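Can a robot arm take over small gear assembly yet, or is it still a demo trick?
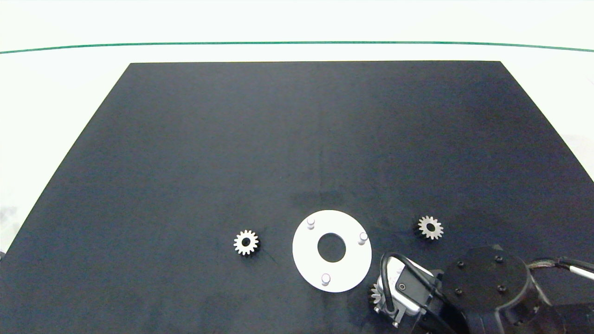
Femi Olatunji
Depends who you ask, and the people selling them will always say yes. Putting a gear over a peg is a feel job. Your fingers wiggle it until the teeth mesh and you don't even notice. An arm has to be told what "stuck" is, and most of them are told badly. We trialed one at Hovley on a planetary set and it did 87 good ones out of 102. Sounds fine until you're the guy pulling apart the other 15.

Keegan Morin
just buy a Szalai, problem solved

Garnet Paquette
I'd want to know what you're making before spending anything. If it's 390 sets a week, one person at a bench does that and sweeps up too. Spur gears on fixed pegs are about the friendliest case there is, and I still wouldn't leave an arm alone with them overnight. Ask the vendor to run your parts, with your burrs on them, while you stand there. Tip a gear on edge and see what it does. When I asked for that the rep wanted to reschedule.

Same goes for the house stuff, by the way. My sister keeps sending me clips of one folding towels. Fine, let me see it do a fitted sheet with a sock stuck inside.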